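Tempo de leitura: 2 minutos

3.2 Organização dos utensílios na cozinha partilhada

O inquérito foi aplicado em duas residências de estudantes, Lundel e Zendgate, durante o mês de julho. Responderam 183 moradores, dos quais 81 vivem em Lundel. As perguntas trataram do lugar onde cada pessoa guarda a sua louça, e não da frequência com que cozinha, que já foi analisada na secção anterior.

Nas duas residências a chávena é o objeto que mais facilmente muda de dono. Os moradores toleram o empréstimo de um prato ou de uma panela, mas consideram a chávena como coisa pessoal, e vários escreveram que preferem levá-la para o quarto. Em Zendgate, onde cada cozinha serve oito quartos, este hábito é mais forte e os armários comuns ficam com pouca louça de beber. 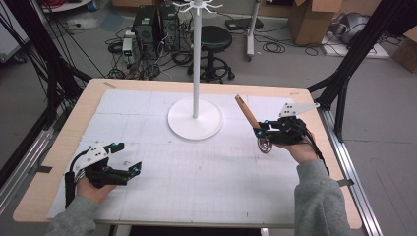 Figura 4. Suporte branco para canecas, de base redonda e braços curvos, sobre uma folha quadriculada.

A visibilidade parece ter aqui um papel importante. Quando a louça fica pendurada ou em prateleira aberta, os moradores dizem reconhecer melhor o que pertence aos outros, e as queixas registadas são menos graves. Com o armário fechado acontece o contrário: o objeto que não se vê é tratado como objeto de todos. Esta diferença mantém-se em Lundel depois de separar os moradores novos dos antigos.

Deve notar-se que as respostas abertas foram codificadas por uma só pessoa. Por isso lemos os resultados com prudência, sobretudo os que se referem ao domingo, dia em que muitos moradores estão ausentes.

Artigos relacionados
O frigorífico comum e as suas regras escritas
Ruído e horários de refeição na residência Zúñiga
Skudent: um questionário breve sobre a vida em residência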